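Converting a former bakery space to a butcher counter: who signs off on the floor drains?

Posted in Opening a Food Business

I have a lease offer on an end unit in Nernby, last used as a bakery. It has been taken back to shell. The landlord says the existing floor drains can stay. My plan is a cutting room of 18 by 45 feet with a counter in front. Does the change from bakery to raw meat trigger a new plumbing review, and should that cost sit with me or with the landlord? The lease draft only says "tenant improvements by tenant."

costano_retail

It depends on the city, but a change from baked goods to raw meat processing is normally treated as a new plan submittal, even where the zoning use stays the same. Call the health department before the building department. They will ask for a floor plan, an equipment list, finish schedules and the location of every sink and drain. Old bakery drains are often too few and too small for daily washdown, and the floor may have no slope to them.

On cost, get the drain work priced as its own line. Saw cutting and patching a slab is the expensive part, and it moves the rent figure more than the counter equipment does.
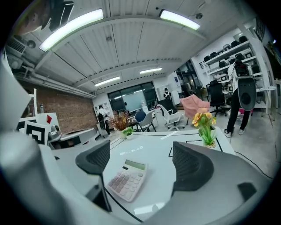 Run the buildout numbers before you sign.

Ask for the underground plumbing to be defined as landlord's work. If they refuse, ask for an allowance or 5 months of free rent starting at permit issue. A start date tied to lease signing will run out while you wait on plan review.

Rillier

Had the same thing with a fish shop. Landlord said drains were fine, inspector said no. Get it in writing.

xie_buildouts

Agree with the first reply, with two additions. Check the grease interceptor. A bakery unit may share one with the neighboring tenants, and the sewer utility can require a separate one for you. Also confirm the electrical service. Walk-in coolers, a band saw and a grinder can exceed what the old panel was sized for, and a service upgrade has a long lead time. Both items belong in the lease as conditions, with a right to cancel if either one fails.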